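Cereal aisle, Pratalska store: the shelf arm at work

Pakine runs a small grocery shop in Pratalska with 900 lines on sale. Breakfast goods were chosen for the first arm, partly for the flat-fronted boxes and partly for the low shelf, the one staff complained about most. Photographs and notes posted February 23, 2020.

The gripper has two thin fingers and comes at the shelf from the aisle side. Boxes are kept near the front edge with a small space between them.
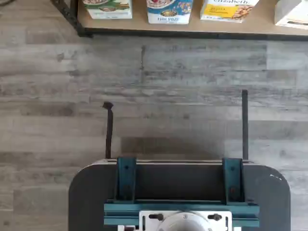 Before the arm, facing up the cereal was the first job of the early shift and meant kneeling on the floor. The early shift now starts with deliveries and the till. Hours have stayed the same. Two people have been trained to stop the arm, restart it and clear a dropped box.

Flemska supplied the software and logged 2,010 box moves during the trial. Staff were given the log to read and add remarks to.

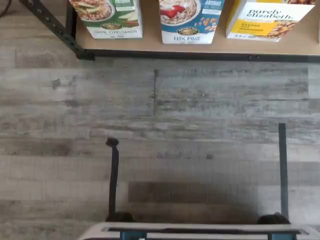

Asfaw wrote in the log that the knees were grateful but the mornings were duller, and asked whether jobs could be swapped every week. They now are, and the rota goes up by the back door.

Apple cinnamon, strawberry and banana nut varieties share the shelf. Flavours that sell quickly still get filled by hand at busy times.
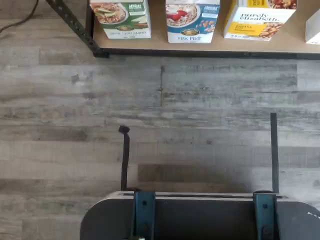

The limit for now is 100 boxes a shift, set by the staff and open to change in March. Price labels, date checks and customers' questions stay with people. Granola pouches are also left to them, as the soft packs slump when pushed from the side.

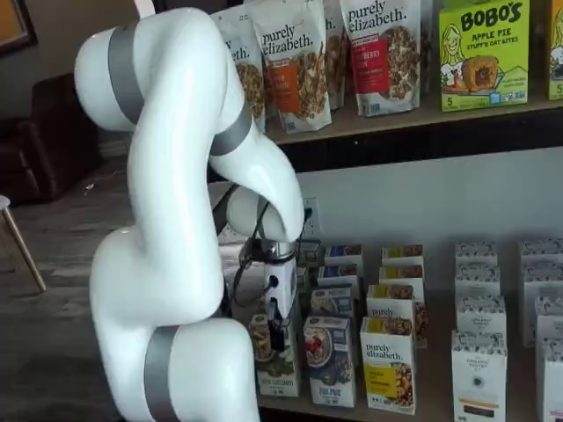 The arm reaching in to the lower shelf, with granola pouches and Bobo's oat bites on the shelf above.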